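The Green Cloth
by Estíbaliz Olmedo

Van at six. That was the whole message. Van at six, pls have the leads done, and then Marnie's name with no x after it, and usually there was an x.

It was ten past four. I had a coat on because they'd already shut off the heating on our side of Kenholm, and December in that building was no joke even with heat. Coat, scarf, the gloves with no fingertips. You can't do cable in real gloves. I tried. You get halfway round the loop and the whole thing springs open and you're back where you started with your arms full of spaghetti.

So. The leads.

Planeo was moving to Hasley, or the part of Planeo that was still Planeo was moving to Hasley, and the rest of us were getting a letter. Mine was in my bag. Hadn't opened it. Didn't need to, it had the thick feel, the two-pages feel. People who were going got an email with a map.

And on Do there was one task left with my initials on it. Leads - sort - box. All the others had gone gray.

I put the green cloth down on the back half of the table, mostly out of habit. Rolf always did. Rolf said black on white made his eyes swim. He'd been gone since the spring and I still laid his stupid cloth out every morning like I was setting a place for him. Then two boxes on top. Left box, things that stay. Right box, things that go to Hasley.

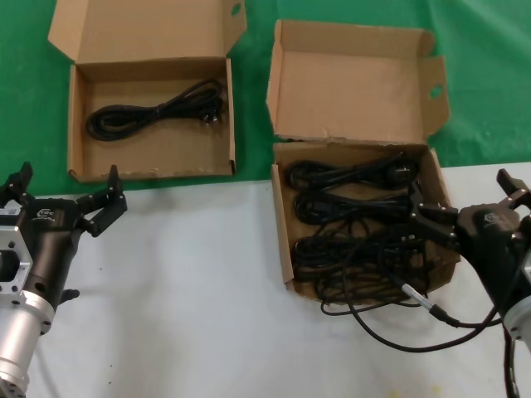 The boxes. Staying on the left, Hasley on the right.

You'd think it would be easy, stay or go. Every lead was the same black lead. There wasn't a mark on them. The labels had been Rolf's job too and he'd used cheap ones and they dropped off, you'd find them stuck to the bottom of your shoe. SERVER 3, on your heel, in the supermarket.

Coil, coil, tuck the end. In the box. Coil.

Phone went. My mother.

"Are you eating?"

"I'm working."

"It's only a question."

"I'm eating later. I have to do the cables."

"What cables?"

And how do you explain that. All of them, Mama. The cables for everything. I said I'd call her back and I stood there with one over my arm the way my grandmother used to hold wool for winding, both hands out, waiting for somebody to come and take the other end. She'd make me stand there a whole evening. If I dropped my hands she clicked her tongue. I was good at it, I was the only one of the cousins who could stand still.

Coil. Tuck.

I had a system by half past. Over the hand, under the hand, over, under, so it doesn't twist. Rolf's system, fine, everything in that room was Rolf's system. He taught me the first week and I thought he was making fun of me. Ten years fixing things and this man wanted to show me how to fold a wire. But he was right, they lie flat if you do it his way, they come out again without a fight. His never tangled. Mine did if I was cross, and I was cross.

The last one I put in the Hasley box was a mess. I knew it was a mess. It slid around and flopped over the front of the box and I left it like that, bits of it hanging down on the table. Let Hasley sort it out. They had heating.

Twenty to five and Marnie came in with her clipboard held against her like a hot water bottle.

"How's it going?"

"Going."

She looked in the left box. She looked at it a bit too long.

"That's all that's staying?"

"What's it going to plug in, Marnie?"

She didn't answer and she wrote somthing down. I don't know what, there was nothing to write. She's not a bad person. She got the email with the map, that's all. She had asked for me, I found that out later, she'd asked twice and the second time they told her not to ask again. I didn't know that then. Then, I just thought, you didn't put an x.

"I can help," she said. "I've got a few minutes."

"You'll do it wrong."

"Show me then."

I did not want to show her. I want to be clear about that. I wanted her to go back out to the corridor and stand by the vending machine with the other Hasley people, who had all started laughing at the same things. But she'd put the clipboard down and she was holding out her hands, both of them, apart, palms facing in. Like for wool.

So I showed her.

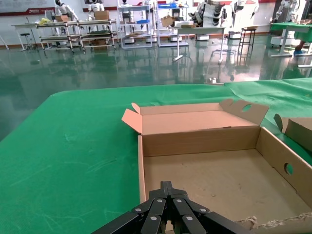 She was terrible. Over, over, over, it twisted up like a pig's tail and jumped off her hand and she swore, and I had never heard Marnie swear, four years in that building. I laughed. Couldn't help it. She laughed too and then she stopped and did it again, slower, with her tongue stuck out at the side.

"Over. Under. No - under. Turn your wrist."

"It doesn't turn that way."

"Everyone's turns that way."

"Did he teach everyone this?"

"Only me, I think."

"He tried to teach me," she said. "I told him I was busy."

She was looking at the cloth when she said it, all the little pale scuffs in it. Years of us. I used to take it home on a Friday and wash it and they never came out.

We got quicker. Not talking much. She'd pull one from the heap on the floor and find the end and feed it to me, and I'd coil, and then we swapped. The cardboard was tearing where we kept leaning on it, that old box had been round the building more times than I had. The floor shone green and you could hear the trolley going up and down outside and someone shouting about a fire door.

Quarter past five. She went to move one across, left box to right.

"That stays," I said.

"Which is it?"

"It's for the lamp."

"What lamp?"

The lamp on my bench. It wasn't on any list. It wasn't Planeo's, it was Rolf's, he'd brought it from home, and when he went nobody came for it and I'd just kept switching it on. I wasn't leaving it for whoever got the keys. I hadn't known I'd decided that until she picked up the wire.

Marnie put it back in the left box. She put it back flat, too. Over, under.

"Then it isn't staying," she said. "Is it. Really there's a third pile."

"There's no box for a third pile."

"No," she said.

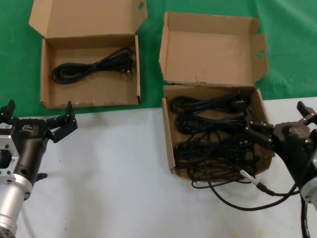 Page last changed: 28 Aug 2024

The van came at ten to six, because vans are only late when you're ready. Two lads and a driver who wouldn't get out. They took the desks that were left and the good chairs and then one of them stuck his head in and said was that box going, the right one, and I said yes, and he said it's hanging out, love, and I said I know it is.

He picked it up anyway. The loose bit trailed over his arm. I watched it go round the door.

Marnie had her coat by then. She stood about. She said there was a place in Hasley, not work, a repair place behind the station, someone she knew a little, they were always short. She said she could give them my name. I said I'd think about it. I said it in the voice you use when you won't, and she heard that, and she wrote the number down regardless on the back of one of her sheets and put it under the edge of the cloth. Not in my hand. Under the cloth, where I'd have to lift it.

Then she went, they were calling her.

On Do I pressed the thing and my initials went gray.

I called my mother.

"Did you finish your cables?"

"Yes."

"Did you eat?"

"Mama, do you remember Abuela with the wool? How she made me stand?"

"She didn't make you," my mother said. "You used to ask her. You cried if it was somebody else's turn."

I didn't have anything to say to that. I had the lamp under one arm and the lead round my neck like a doctor and I was trying to fold the cloth with the hand that was left, and you can't, it's too big, it wants two people. I got it in half. Got it in half again, badly. The bit of paper fell out and went under the table and I had to get down on my knees, in my coat, phone on my shoulder, my mother saying hello, hello, are you there, and I was there, I was reaching for it, I said hang on, I've nearly got it.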